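The Kitchen That Runs on a Server

Setareh Alipour starts most Monday mornings by reading a list of failures. The list is written over the weekend by a program at Ondard, the small lab in Plasdale where she works, and each line on it is one attempt by a simulated robot to do a simple job in a simulated kitchen. Pick up the bread. Leave the tomato alone. Put the lid on the pot.

The kitchen has no address. It is a set of rendered countertops, dishes and food items, and the robot is a pair of arms with black five-fingered hands. Alipour and her colleague Forough Sadeghi use it to test a training method they call Ritby, which is meant to cut down on the number of human demonstrations a robot needs before it can handle a new task.
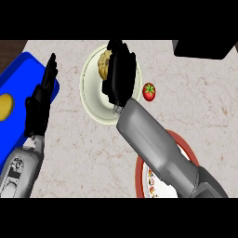
The right hand at the plate in Ondard's simulated kitchen. The left hand stays open over the blue tray.

The usual way to teach a two-armed robot is to have a person steer both arms through the whole job, over and over, and train a control program on the recordings. It works, but it is slow. Sadeghi says a set of 60 demonstrations can take one person most of a working day, and the result often holds up only for the layout it was recorded in. Move a dish to the other side of the counter and the program may reach for the old spot.

Ritby starts with 3 demonstrations. The software cuts each one into short pieces, such as the approach to an object, the closing of the fingers and the lift. Each piece is stored by where the hand is in relation to the object, and the position of the hand in the room is dropped. The pieces are then replayed in new layouts, with the dishes shifted or swapped. Replays that fail are thrown out. What remains becomes the training set.

"The replay step is old news," Sadeghi says. "People have been doing that for a while. What we changed is how the idle arm is treated."

In earlier versions, the arm that had no job to do was recorded along with the other one, and every small drift in it went into the training data. The program learned the drift as if it mattered. Ritby marks the idle arm as waiting and gives it a resting pose that can vary from one run to the next.

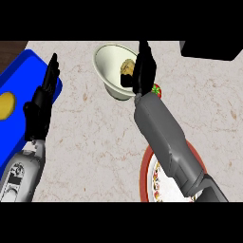

Does a program trained this way work on a physical robot?
The lab doesn't know yet. All the results so far come from simulation, and tests on hardware are planned for later in the year.

In the lab's own trials, programs trained with Ritby did as well on single-object tasks as those trained on the full set of 60 recordings. Tasks where the hands must pass something between them went worse. Alipour puts most of those misses down to timing, with one hand letting go before the other has closed.

She is now working on a version that stores the handoff as a single piece covering both arms. It has been running since May, and the list it produces is still long.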